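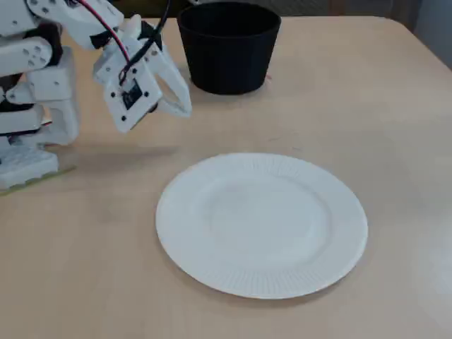 Ticket: wrist cam drops out mid-move, arm then freezes
Opened by: Shaimaa Abdel Rahman
Bench: MT18, Teker shared workshop
Status: open (see last entry)

Wrist camera on the printed arm disconnects partway through the reach and the whole control loop stalls with it. No smoke, no smell, servos still stiff. Just sits there holding position till I kill the script. Job is dead simple, pick green cubes off a paper plate and drop them in the black pot. Gets partway across and gone. First suspect is the two leads coming down to the camera on the gripper, red and black, they hang pretty free and nothing's holding them where they come in at the board. Controller is the Nindano board, firmware as shipped. Camera goes through the Bistico hub along with everything else. Log says:

cam_wrist: read timeout (200 ms)
cam_wrist: device lost
loop: waiting on frame

and it waits forever. So probably two faults, the dropout and then my code having no idea what to do about it.

Entry 1
Swapped USB ports on the hub. No change. Swapped the hub power brick for the one off the label printer, no change (put it back, sorry to whoever was printing).

Entry 2
Ran the camera by itself with the servos unpowered. Fine for 30 minutes, not one lost frame. Powered servos but no motion, also fine. So it only happens moving. Wiggled the cable by hand at the plug, nothing. Wiggled it higher up at the shoulder, nothing. Annoying.

Entry 3
Looped the joints one at a time, 20 cycles each. Base ok, shoulder ok, elbow ok. Wrist rotate lost the camera on the very first go and again a few after. Happens near the end of travel, same side both times. Cable looks to have heaps of slack but I think the slack is in the wrong spot – it's all up top and the bit that has to turn with the wrist has none.
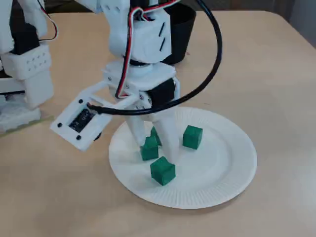

Camera cable crosses the front of the arm then loops up to the right. Servo bundle down the front of the wrist.

Entry 4
Ketilsson on the workshop forum reckoned noise off the servo wires, said to keep the camera cable well away from the bundle. Tried it with a clip-on ferrite too. Possibly a bit better?? Dropped out on wrist rotate anyway. Not convinced it's noise but will leave the ferrite on, does no harm.

Entry 5
Different camera cable, longer one out of the Teker parts drawers. Wrist rotate test passed all cycles. Put the old cable back to be sure and it failed agian, so cable is at least part of it. Old one is labelled now, DO NOT put it back in the drawer please.

Entry 6
Software side. Loop now gives up on a lost camera, holds position and tries to reopen instead of waiting forever. Pulled the plug on purpose to check, it came back by itself. Had the hold flag the wrong way round first time so it went limp and flopped onto the plate, bent the rim, new plate.

Entry 7
Full task runs again, plate to container. Setup for anyone repeating it: plate on the left of the table, container on the right, cubes spread out a bit so the fingers can get in between.
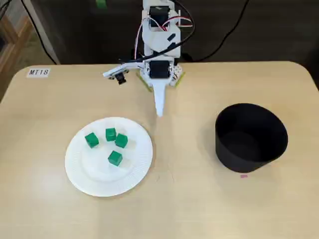
MT18 layout from the front, four cubes on the plate, container over on the right.

Logged 200 frames at each end of wrist travel, none missing. Then one dropout later on, during a long reach toward the container, and it recovered by itself. So not fixed fixed. Could be the hub, could be the socket on the camera board has taken a beating from the old cable tugging on it.

To do
– print a strain relief clip for the camera mount, two screws, use existing holes if they line up
– plug the camera straight into the computer, skip the Bistico altogether
– spare camera board if anyone has one, message me before ordering
– tidy the wrist bundle, tape is not a long term answer

Leaving this open. Please don't change the colour settings on the bench computer in the meantime, the green threshold took me ages. Shaimaa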